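April, too late in the evening

Okay, so I said I'd deal with the odds and ends this month and I'm finally dealing with them. Or I've started, which counts!
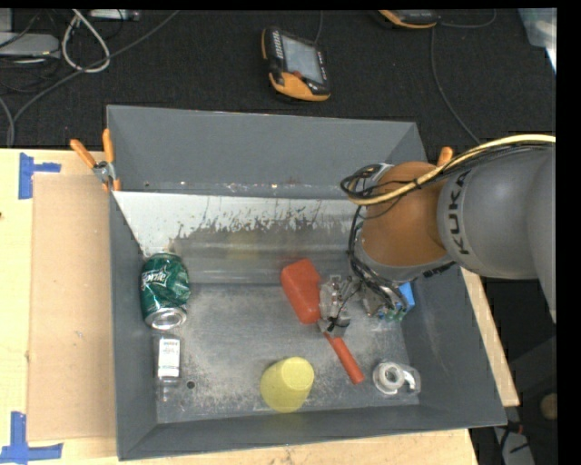 I can't get over how stuff piles up once there's a bin for it. You put in one thing you don't want to decide about, and then it has company. A dented green soda can, a yellow cup, a little clear bottle with a label in print so small I'd need my good glasses, the tape dispenser (I've been hunting for tape all week, and I bought another roll at Allar on the way home, of course I did). The tape goes back in the drawer tonight. The can goes out with the recycling. The cup I'm keeping, it's such a cheerful yellow and I like it for pens.

The thing with the orange-red handle I'm leaving alone until I decide which drawer it belongs in. Same with the blue thing. I have a feeling about the blue thing and the feeling is "keep," but I had that feeling about the bread machine too, and look how that went.

I do love a metal bin though. The plastic one from Worton cracked down one side in its first winter, and I paid 20 dollars for it, so I'm still a bit sore. Gray isn't exciting but it looks nice on the light wood of the table, and I can wipe it out with a rag when I'm done.

Made soup after, the lentil one, with way too much cumin. Ate it standing up and read the Stornenis catalog, which has a shelf I want and can't justify. Bed by 11 if I stop writing. Tomorrow the hall closet, or at least the bottom half of it, and I need to call about the gutter before 5.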